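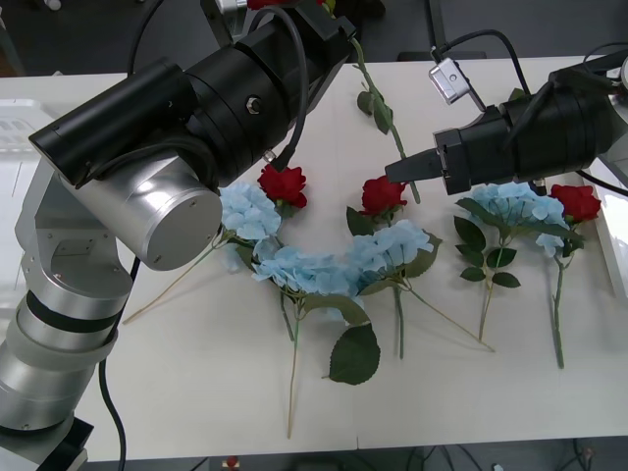

Page last changed: Wednesday, 4:40 pm

Silk flower arrangers and table assistants, Skidoncombe workroom

Nustus makes and rents artificial flower arrangements for hotels, dental offices, funeral homes and wedding halls. We are hiring for the June season at our workroom in Skidoncombe. There are openings for arrangers and for table assistants. Both jobs are part time to start, and both can go on into the fall if the work suits you and us.

What the work is

Most of what we send out is built from a short list of stems. Red roses are the bulk of it, with blue hydrangeas as the filler and loose green sprigs to cover the gaps. Stems are laid flat on a white table first, so the arranger can see the spread before anything is tied or put in a vase. You pick, lay out, move things, look again, and then build.

Arrangers work from an order card. The card gives the stem list, the finished height and the kind of container. It does not say where each flower goes. You decide that, and we expect two arrangers to come up with two different pieces from the same card. What has to match is the size, the stem list and the general color.

Table assistants keep the arrangers supplied. You sort returned flowers by kind and color, straighten bent stems, open out leaves that have been pressed flat in storage, and put the small pieces into baskets so they can be found. You also clear the table between orders. An assistant who wants to learn arranging can ask for bench time after the first month.

Returned stock is a large part of the job. Rental pieces come back after 66 days and are taken apart. Every stem is checked for frayed petals, faded color and loose leaves. Good stems go back on the shelf and worn ones go to the second-grade bins, which we sell to schools and theater groups. In a busy week more than 1000 stems go across the tables.

The heads need some care. Hydrangeas are made of a lot of small florets and they catch on each other if they are piled up, so they are laid side by side. Roses should be picked up by the stem, just under the head. Squeezing the petals leaves a mark that does not always steam out.

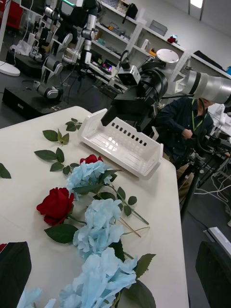

Greenery is kept apart from the flowers until the layout is nearly done. New people tend to put too much of it in early and then have to pull it back out. Bare twigs are used in the taller pieces and sometimes in the hotel lobby work, where the customer wants something less full.

Hours and pay

Arrangers: four shifts a week, 7:30 am to 1:00 pm. Paid by the hour. The rate depends on experience and is given at the first meeting.

Table assistants: three or four shifts a week, either 7:30 am to 1:00 pm or 1:00 pm to 5:30 pm. Paid by the hour. No experience is needed.

Shift lists go up two weeks ahead. Swaps are fine if both people sign the sheet. There is a paid break of 15 minutes in each shift. Wednesday is delivery day for the Nillomdale route and is the one day we ask everyone to keep free if they can.

What we ask for

Steady hands and a good eye for color. Some orders call for two reds or two blues that are close together, and you need to be able to tell them apart under indoor light.

You will be standing for most of the shift. Stools are available, and the tables can be used sitting down if you let us know ahead of time.

Boxes of stems weigh up to 20 pounds. Lifting them is shared out, and it is not a condition of either job.

Arrangers should have made arrangements before, for pay or not, with fresh or artificial flowers. Bring photos of three or four pieces if you have them. Phone photos are fine.

You need to be 18 or older. We cannot take summer students under that age this year.

Trial session

Everyone we might hire is asked to a paid trial session of 80 minutes. Arrangers get an order card and a set of stems and make one piece. Table assistants sort a mixed box of returns. Wear closed shoes and leave rings and bracelets at home, as they snag the petals. We provide wire cutters, floral tape and aprons.

Urmas Vaher runs the workroom and will be at all of the trial sessions. Questions about pay, hours or time off go to Rainer Rothe in the office.

Getting here

The workroom is upstairs at 252 Maddocks Road, over the tile store. The entrance is around the back. There is a freight elevator that staff can use. Parking in the front lot is for store customers until 5:00 pm, so please use the gravel lot across the street. The Nillomdale bus stops at the corner.

How to apply

Write a short letter saying which job you want, which shifts you can work and when you could start. A resume is welcome but you do not have to send one. Mail it to the address given in the last section or drop it off at the office window between 9:00 am and 3:00 pm. Mark the envelope "Workroom." Please include a phone number and a good time to call.

We read letters as they come in and set up trial sessions as places open. If you applied last season and want to be considered again, a note with your name and current phone number is enough.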